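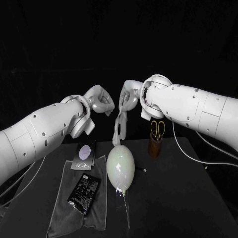 Air Bags and Film as Packing Filler
Project report, Packaging and Materials course
Submitted 2019-10-05

Background

Our project was on the light plastic used to fill empty space in shipping cartons. We wanted to know how well an inflated bag protects what is in the carton, and what to do with the film once the carton has been opened. The cartons came from the Clandeck store, which sends out glass jars and small lamps. Clandeck buys its bags from Prindia and its film from Žukauskas.

Most people in our class had opened a parcel full of these bags, but few had packed one. Neither had we, so the first week went to learning how to do it.

Materials

The bags are white plastic and are blown up just before use. A full bag is rounded and a little narrower at one end. The film is thin and lets some light through. It comes flat on a roll and wrinkles as soon as it is handled, and once it has been twisted it does not go flat again.

We used 220 bags over the whole project. All the cartons were the same size, the one Clandeck calls Wetel.

Method

We packed 60 cartons with a glass jar in each. Half had bags only, and the other half had bags with film wrapped around the jar. Each carton was dropped onto a concrete floor from table height, flat on its base and then on a corner. After that we opened it and wrote down the state of the jar and of every bag.

The film was taken off by hand. We held it at the top and let the rest hang so it could untwist before we folded it. Pulling from the middle tore it. A bag that was caught in the film was left on until the film was loose at one end.

Results

In the cartons with bags only, 5 jars broke. In the cartons with film as well, 2 jars broke. All of the breaks came from the corner drop. In most of those cartons the jar had moved past the bags and was touching the wall when we opened the lid.

Burst bags were less common than we expected. More bags were lost to slow leaks at the seal, and we found these by leaving the packed cartons overnight before dropping them. A soft bag still fills the space but it lets the jar slide.

Film was harder to use again than the bags. After one trip it had small holes and folds, and by the third it was only good for stuffing. A bag that still held air could go straight into the next carton.

Problems

We did not keep the room at a steady temperature, and the bags felt softer on cold mornings. We should have written the temperature down. We also changed the way we folded the film partway through, so the early cartons and the later ones do not match exactly.

Recommendations for the store

Wrap the jar in film first and put a bag at each corner before filling the middle. Press every bag before it goes in and put the soft ones aside. Keep used film in a separate bin from used bags. We would like to repeat the corner drop with the lamps, which are heavier at the base than the jars.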